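Papers > Faltum Workshop > Section 4.2

4.2 Do operating rules for hand-held grippers hold up?

Most site rules we reviewed assume a cleared room and a trained operator. We doubt either assumption. The Ekden checklist runs to 22 items, and only six concern people nearby. 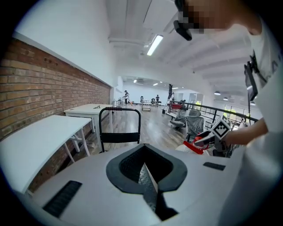
Does a signed checklist show that a session was safe? It shows that someone signed it; we found no rule requiring a second check.

Grabner and Thaler argue that floor hazards are covered by "general tidiness." We find that wording too loose to enforce. A hand truck left in a walkway should have its own line, with a stated clearance.

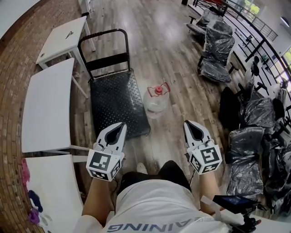 Figure 6. Two hand-held grippers with marker cubes; platform hand truck and water jug on the floor ahead.

The Kofler draft does set a clearance, 700 mm, but cites no test behind it.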